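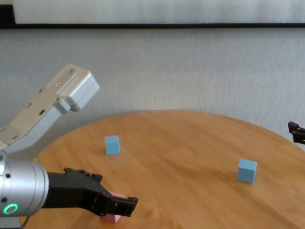 How to oil a wooden table top

An oiled top needs a fresh coat once or twice a year, more often if people eat at it every day. June is a good month for the job as you can leave the windows open overnight. These steps are for bare or previously oiled wood. If the top has varnish on it, the oil will sit on the surface and stay sticky, so strip the varnish first or leave it alone.

To find out which you have, put a drop of water on a spot near the edge. If it darkens the wood after ten minutes, the top will take oil. If it stays as a bead, it may be varnished or it may just have plenty of oil left in it.

You will need

A tin of hardwax or Danish oil, 500 ml
Sandpaper in 120, 180 and 240 grit
Lint-free cotton cloths
A vacuum cleaner with a brush head
Gloves

Preparing the top

Wipe the table with warm water and a little washing-up liquid, then leave it overnight. Sand with 120 only where there are rings or scratches, then go over everything with 180 and finish with 240. Always sand along the grain. On a round table the grain still runs straight, so ignore the curve and keep your strokes in one direction right up to the rim. Do the edge by hand.

Vacuum the dust, then wipe with a barely damp cloth and let it dry for an hour.

Putting the oil on

Stir the tin, don't shake it. Pour a small pool in the middle and spread it thinly with a cloth. Wait 15 minutes and wipe off everything that hasn't soaked in - this is the step most people rush, and it leaves shiny patches that pick up dust. Leave for 12 hours, rub lightly with 240 and repeat. Two coats are enough for oak. Beech may want a third.

Old cloths soaked in oil can catch fire on their own if left in a heap. Lay them flat outside to dry, or put them in a bucket of water, before they go in the bin.

Afterwards

You can use the table gently after a day, but keep water and hot cups off it for a week. A full cure takes longer in a cold room.

Bernardo Amaral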